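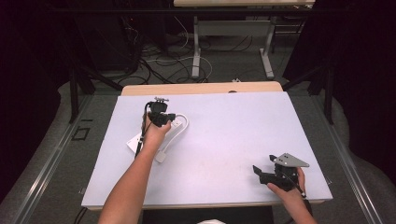 How to tidy a power strip and its cord

A power strip that lives in a drawer or behind a desk soon ends up with its cord in knots. Putting it in order takes a few minutes and needs a clear patch of table, a dry cloth and one reusable tie.

Before you start

Switch the strip off at the wall and pull out its plug. Then unplug everything from the strip itself. If several leads look alike, put a bit of masking tape on each one and write on it what it belongs to.

Steps

1. Lay the strip flat on the table with the sockets facing up. Let the cord lie in a loose loop to one side, with the plug where you can reach it.

2. Run the cord through your fingers from the strip to the plug. Feel for cuts, flat spots and stiff bends. Look at both ends, where the cord goes in. If you find bare wire or scorch marks, stop and replace the strip.

3. Wipe the casing and the cord with the dry cloth. Do not use water or spray cleaner.

4. Work out any twists by turning the plug, not by pulling.

5. Starting at the strip end, make loops 30 cm long. Leave the first few centimetres of cord straight so it does not bend sharply at the casing.

6. Fasten the tie round the middle of the loops, loose enough to slide a finger under.

Putting it back into use

Undo the tie completely before you plug in. A coiled cord can get warm under load. Check the maximum rating on the label and add up what you mean to connect. Never plug one strip into another.

For storage, put the strip in a shallow box with the plug on top. We keep ours with the spare leads at Brulosstead and go through the box every March.

Last updated April 2023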